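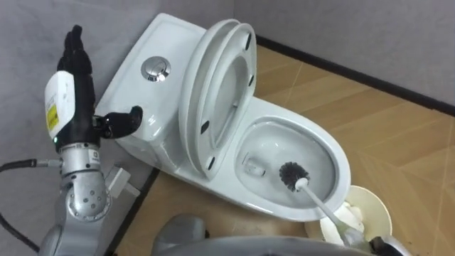 Toilet in the corner, seat and lid up, brush on the right inner wall of the bowl.

Notebook, cleaning methods, March
Entry 27, started 9:40

Continuing from the last entry, where Narendra asked for one fixed order of work for the bowl, so that our results can be compared. Until now each of us has scrubbed in his or her own way, and the notes do not agree.

The order I propose:

Raise the seat and the lid together. Put the brush holder to the right of the bowl, near the front, close enough that the brush does not drip on the floor on its way back. Start with the right inner wall, then go to the back, then left, then front. The drain opening comes last. Under the rim is a separate pass and must be written separately in the table.

I used the word "wall" for the side of the bowl and Danica was thinking I meant the wall of the room. In the table I will write "bowl wall" from now on.

About the brush. We have the round one with black bristles and the white handle. The bristles are dense and they keep their shape, but the round head is not so good for the narrow space under the rim. Đạt suggests the Flallo brush, which has a small side piece for this purpose. I tried it for one morning and I did not like it, because the side piece catches on the rim when one pulls the brush out. Maybe it needs more practice. I leave it on the shelf and Đạt can write his own opinion here.

Cleaner: Tinby, 200 ml for each trial, poured slowly under the rim and left for 6 minutes. Yesterday I poured too quickly and most of it went directly to the water, so that trial is crossed out (number 1767 in the big table, please do not use it). The measuring cup is now marked with a line of tape. If somebody washes it, please keep the tape.

Pressure. It is difficult to write down how strongly one presses. Neelam's idea is to look at the bristles: if they are only touching, write "light", if they are bending, write "medium", if the hard part of the head comes near to the ceramic, write "too much" and stop. I find this good and simple. Until we have something better we use these words.

Things to repair or improve:

The floor tiles look like wood and on the light brown colour it is not easy to see small drops. I wiped a part which I believed was clean and the paper became blue. Please wipe always, also when nothing is seen.

The brush holder must be emptied after each session. I forgot it once and the smell in the morning was very unpleasant. My mistake.

Behind the tank, in the corner, there is little space for the hand. Mackenzie cleans there with a cloth wrapped on a ruler. It works well, but please take the old ruler and leave the steel one in the drawer.

11:15. Talked with Narendra. He agrees with the order, but he wants the under-rim pass before the bowl wall, so that the dirt falls down only once. It is logical. I changed it in the table, but the text at the top of this entry stays as I wrote it, so one can see the change.

Open question for Danica: do we flush with the small button or the full one between the passes? I used the full one each time. The people at Hornesmont asked us to write down the water also, so we must decide before the next series.

Still to buy: gloves in size M, one more bottle of Tinby, paper towels.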